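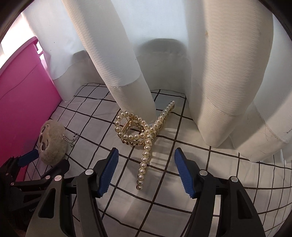 Chapter 3
Showing the Task

A robot that has to pick things up needs somebody to show it how, and this chapter is on the showing. Two ways to do it, mainly. You hold the gripper in your own hand and do the job yourself, or you sit someplace else and drive the arm by remote control. Both leave you with a recording, and the recording is what the learning program gets. Start with the hand-held kind, it's the quickest to get going. Take a hair clip. A claw clip covered in rows of faux pearls, with one long prong sticking out and a looped part around the spring, is a much better first object than a wooden block. With a block you close the jaws and you're done. With the clip you have to decide — by the long prong, by the loop, across the hinge? Jaws wide open over the clip, before the clip is touched, is the moment when that choice gets made, and it's the moment a good demonstration has to make clear.

What you need to know before reading on: what a jaw is, what a joint is, how a position gets written as three numbers. All in Chapter 2. If you skipped the part on camera angles go back now, section 3.4 leans on it hard.

By the end of the chapter you should be able to
plan a set of demonstrations for one small task
choose between hand-held and remote, and say why
spot a bad recording and throw it out
split your recordings into a training pile and a test pile

3.1 What counts as a demonstration

One demonstration = one try at the task, start to finish. Start means gripper open and away from the object. Finish means the object is where it's supposed to be and the jaws are open again. Students always stop too early. They let go and hit stop in the same second, so the recording ends with the jaws half open, and the robot learns to end that way too. Wait a moment. Then back off, then stop.

Each demonstration holds at least two streams, pictures and gripper opening. Usually also the path of the hand. The streams have to share a clock. If the pictures run late, the robot learns to close on something it has already gone past — see the Psarras exercise at the end of the chapter, where we shifted the clock on purpose.

Do not pause to think in the middle. A person who stops over the object to work out a grasp has put a pause in the data, and the pause gets copied. Practice first, unrecorded. Then record.

3.2 Hand-held or remote

Hand-held is fast. Your arm already knows how to move and you feel the object through the tool, a bit. The catch is that your arm is not the robot's arm. You can twist your wrist into places the robot can't reach, and a beautiful demonstration may be no use at all. Keep your elbow low and your moves plain.

Remote is slower. You drive the real arm, with a second small arm or a pair of sticks, and everything you record is something the robot can do, it just did it. But you lose most of the feel, and beginners squeeze too hard. In the Brisinbridge course we collected 235 demonstrations by hand in the time it took to get 54 by remote. The remote ones had fewer throwaways. Which set was worth more depended on the task, and we'll come back to that in 3.5.

Small light things, lots of variety: go hand-held. Heavy things, tight spots, anything where the whole arm has to squeeze past something: remote.

3.3 Changing things up

Move the object. Turn it. Flip it over. If teh clip starts in the same spot every time the robot learns the spot and ignores the clip. Put other objects near it too, something soft, something with a chain, and leave them there while you work. Change the surface now and then.

The Javero lab manual asks for a new starting pose on every single try. We agree, with one warning: don't change so much at once that you can't tell later what went wrong. Write it down as you go. Pen and paper is fine.

How many is enough? No fixed number. The Stustasley project went up to 2000 and was still seeing gains on soft items, but had stopped seeing them on stiff ones long before that.

Before you go on

Pick a object from your desk with at least two possible grasps. Sketch both. Mark where each jaw would touch. Then write one sentence on which grasp you'd show the robot, and keep it — you'll need the sketch for 3.4.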